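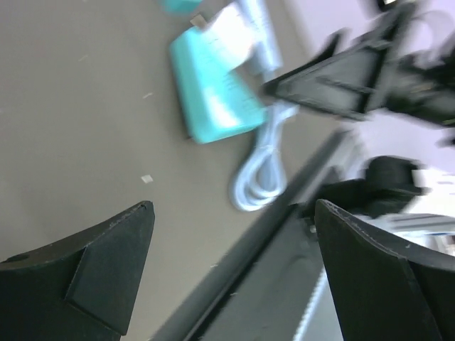
Tabletop

A tabletop is the flat upper part of a table, on which objects are placed and work is done. The word is also used for tops sold separately, to be fixed to legs or a frame by the buyer. Tops are made of solid wood, veneered board, laminate, stone, glass, metal or linoleum.

Construction

Solid wood tops are built from several boards glued edge to edge. Wood widens and shrinks across the grain with the seasons, and the top is therefore held to its base with slotted screws or turning buttons that allow some movement. Board tops are more stable but need a covering on both faces; a board covered on one face only tends to bow. Many office tops are 22 millimeters thick and 80 centimeters deep.

Edges may be left square, rounded or cut at an angle on the underside. The last of these, known as an underbevel, makes a thick top look lighter when seen from a chair.

Surface and color

Pale matte surfaces became common in schools and offices in place of dark polished ones. A glossy top reflects lamps and windows, and a very dark one contrasts sharply with white paper. Gray and beige were widely chosen as a middle course — they show neither dust nor pencil marks strongly.

Regional production

In Grarkby, tabletops were a separate trade from chair making. The Mathew works supplied unfinished beech tops to furniture shops in the district and at its height employed 200 people. Its pattern book listed 629 shapes and sizes, including half-round tops for hallways and narrow tops for ship cabins. Production later moved to Jivside, where the firm Grakeo took over the presses and turned to laminate. The Grarkby building is now a furniture store, open to visitors on Saturday.

Care

Laminate is cleaned with a damp cloth and mild soap. Oiled wood needs fresh oil from time to time, applied thinly and wiped off after a few minutes. Linoleum tops are sensitive to strong alkaline cleaners, which can dull and crack the surface.

See also: Countertop; Desk; Trestle table; Workbench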